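Search tickets Search Clear

Filed under: Store Fixtures > Produce > Racks and Baskets

Status: Open, waiting on parts

Produce rack at the Nomura store – bins too shallow at the low end, baskets don't fit

Hi all, me again with the vegetable rack. I said I'd keep everything in one ticket this time so here goes. Short version: stuff keeps rolling down from the high side of the bins, the dividers are letting small things through into next door, and the gray baskets we got to go with the rack are a pain to fill. Long version follows, sorry, get a coffee. 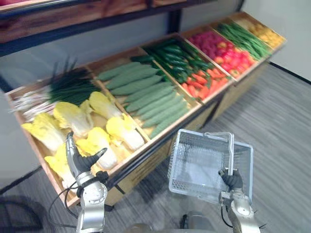
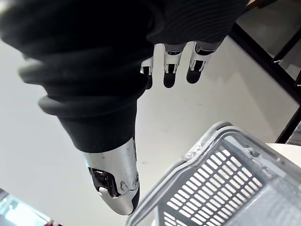 What's going wrong, in order of how much it bugs me.

The carrots. They are the worst by a mile. We heap them in front of the zucchini and by ten in the morning the heap has slumped against the front and you can see bare wood behind it. The zucchini sit still, bless them. Cucumbers are fine too as long as they all get laid the same way (I did one batch crisscross to see if it would hold better and it did not, I had cucumbers on the floor).

Napa cabbage is heavy enough to stay where you put it, but it squashes the green onions if anyone drops one in from the top. I lost a bunch that way in front of a customer. The onions want their own spot, I think, but we only have so many compartments and the beans need one.

Then the radishes. A round thing plus a thin divider is not a happy combination! They climb over each other and end up in with the beans, and I spend half my break fishing them out.

What I've tried so far:

First I put a folded dish towel under the carrots. Looked awful, worked for most of a morning, then got damp and started to smell. Took it out.

Next I tried the Retisach liner, the ribbed one that comes on a roll. I cut a 35 cm piece for the carrot bin and it did slow them down. The trouble is it curls at the ends, and once it curls the carrots in front go up on it like a ramp. I weighed the ends down with the biggest carrots I had, which held until somebody bought the biggest carrots.

After that I leveled the rack. Noboru Ogura came over from the Curnex side with his long level and we found the left foot was low, so we shimmed it with two bits of cardboard. That helped more than anything else so far and it cost nothing. The beans stopped creeping completely. Carrots still slump, only slower. Please can we get a proper foot for it, because the cardboard is going to flatten out and I'd like not to do this every April.

I also called Trasach to ask if they make a taller divider. They do, but the minimum order is 20 and I need maybe six. If any of the other stores has the same trouble and wants to split an order with me, shout. I'd rather have wood to match, but I'll take whatever fits the slots at this point.

Now the baskets. I think the size is wrong for how we use them. If you fill one at the prep table and carry it over, it's fine going across, but then you can't tip it into a bin without hitting the shelf above, so you end up taking everything out by the handful anyway. I timed myself restocking the whole rack out of baskets and it was 50 minutes. Out of the old shallow crates it was 35. I know, I know, the crates were falling apart, I was the one who complained about them. I'd still like something lower. Half the height would do it, same footprint.

Noboru's idea was to fill the baskets only partway and make more trips. I did try it. My feet have opinions.

Update, next morning: moved the green onions to the back of their bin with the leaves standing up and kept the cabbage toward the front. Much better. I can reach a cabbage without touching the onions and so can everyone else. I'm calling that part fixed unless somebody yells.

Update, same day after lunch: swapped the curly liner for a piece of the thin foam that came packed around the new scale. It lies flat. I don't know if we're allowed to have it touching food, so I've got it under a sheet of the brown paper for now, and could whoever handles that please let me know? If it's a no I'll pull it right out. The carrots have stayed put for three hours, a personal best.

Update, closing time: radishes in the beans again. Still need the dividers.

So what I'm asking for:

Taller dividers, six, or somebody to share the 20 with.
One adjustable foot for the left end.
Lower baskets, or permission to go buy some myself (I saw ones I liked, I can bring one in to show you).
A yes or no on the foam.

I measured the slots twice and I'll leave the numbers taped to the inside of the stockroom door, in case the Trasach person calls back while I'm out. My shift ends at three most days – after that, ask for Noboru, he knows which rack it is.

Recent tickets
Walk-in door seal coming loose again
Retisach liner roll, wrong width delivered
Misting timer runs all night
Scale 72 won't zero after battery change
Price card holders, where to order more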